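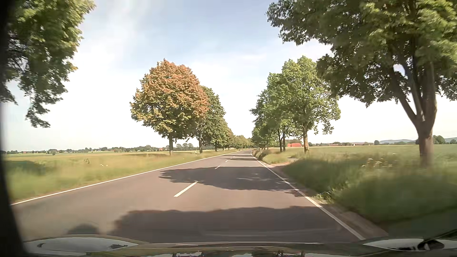

Mouse sensor lift-off distance, does it really matter?

Print this thread | E-mail this thread

tmiranda
OK so I picked up a used Bravby mouse in August and I love the shape, love the clicks, but I think the lift-off is driving me nuts. I play on low sensitivity, so I'm picking the thing up and resetting it constantly, and every time I do my crosshair drifts a tiny bit up and left. In a shooter that's the difference between a headshot and looking at a wall. The software has two settings, Low and High, and I swear they feel identical. Is this a real thing or am I just bad? (You can say it, I've got 755 hours in this game and I'm still in the same rank.)

dkahraman
It's real. Lift-off distance is how high the mouse can get before the sensor stops tracking. If it's too high you get what you're describing. Two things to try before you spend money. Clean the lens with a dry cotton swab, then run the surface calibration if the Bravby software has one. Mine was buried under a tab called Advanced.

What pad are you on?

tmiranda
Huvdale cloth, the big one, black with the stitched edge. I've had it forever. Cleaned the lens and got a pretty gross little hair out of there, but the drift is the same.

Serpil_A
I'm going to be the grump here. I think people blame lift-off for stuff that's really just technique. When you pick up a mouse you tilt it, everybody does, and the sensor sees that tilt as movement right before it cuts out. I played for years on an old office mouse with a terrible lift-off and got used to it in a week. Pick it up flatter and less high and see if you still care.

dkahraman
Sorry, no. You can get used to anything, but that doesn't mean it isn't a problem. I could get used to a chair with three legs too. With my last mouse I could hold it on top of a CD and it was still tracking fine. My current one quits on the same CD. Same hand, same tilt.

Serpil_A
I didn't say there's no difference between mice. I said she should try the free thing first. The CD test is a good one though, Tainá, do that.

tmiranda
Did the CD test! One disc, still tracks. Two discs, stops. That's on Low. On High it's exactly the same, so at least I'm not imagining that part. Is the setting just broken??

sibel.g
Hi, longtime lurker, same mouse here. Check your firmware. Mine came with 128 on it and the lift-off switch did nothing at all until I updated. You have to plug it in with the cable, the update won't show up over wireless. Then unplug it and plug it back in or it keeps the old setting. Took me a whole evening to figure out that last bit and I was pretty mad.

tmiranda
Mine says 128 too!! Going to try it after dinner.

fogh_s
While you're waiting on that, black cloth pads can be weird with some sensors, and a pad that's worn shiny in the middle is weirder. I went from a Huvdale to a Çınar hard pad and my drift went away, same mouse. Downside is it's loud and it eats the feet off your mouse. I'm on my second set.

dkahraman
Hard pads for low sens though? I tried one and slid past everything. Felt like aiming on an ice rink.

fogh_s
Takes some adjusting. I wouldn't go back, but my brother hated it and gave his away, so there you go. If you can borrow one, borrow one.

Serpil_A
Or flip the old pad over for a night and use the desk. Costs nothing. (Sensing a theme with me, I know.)

tmiranda
Update. Firmware went through, did the unplug thing like Sibel said, and now Low stops on one disc. High still needs two. So the switch does something now! The drift is way down. Not totally gone, there's still a little wiggle when I'm panicking and yank it up, and Serpil, fine, I think that part is me. I've been practicing lifting it flat in the aim trainer, best score so far is 2691, which is up from something I'm not posting.

sibel.g
Yay! Glad it wasn't only mine.

Serpil_A
I will accept "that part is me" as a full apology.

dkahraman
Still say it was the sensor. What polling rate are you running, by the way? The Lirkbridge receiver I have gets choppy if it's plugged in behind the tower, so I keep mine on an extension cable on the desk.

tmiranda
Whatever it came with? I haven't touched it. Should I be touching it?

fogh_s
Oh boy. New thread for that one please, last time we did polling rates it got locked.

Print this thread | E-mail this thread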